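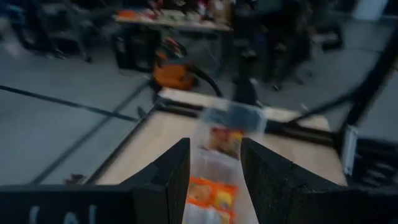 Workshop notebook, Mutovwood Home Support
December 31, 2018

Year-end review of the weekend companion rota. The Voston office closed the year with 47 clients on the weekend list. Visit sheets for the quarter came to 1486, and all have now been entered. Travel between calls remains the main source of late arrivals, chiefly on the Valdebenito side of the river.

The trial of paired visits – one worker for meals, one for company – will continue into February. Clients have asked for the same faces each week, and the rota should be built on that basis. 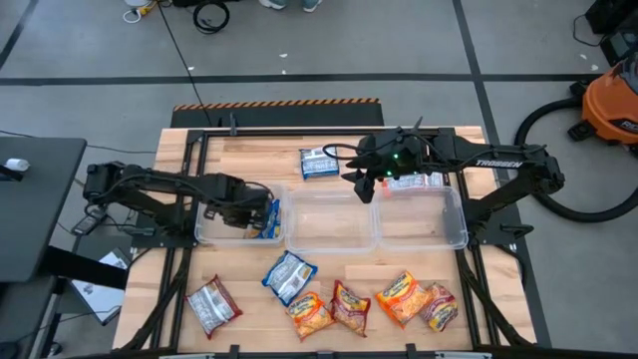 Entered by: Rota Desk, Voston

Training hours stand at 800 against a target of 1000. The shortfall is in medication prompts and safe lifting. New starters are not to work alone on weekends until both units are signed off.

The Lollo scheduling sheet still drops the second call when two fall in the same hour. Paper copies are to be kept until this is corrected. 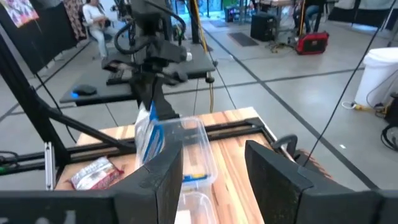
Blue and white package with clear container, on the workbench.

Outstanding: mileage forms, key safe list, revised on-call numbers for the evening team.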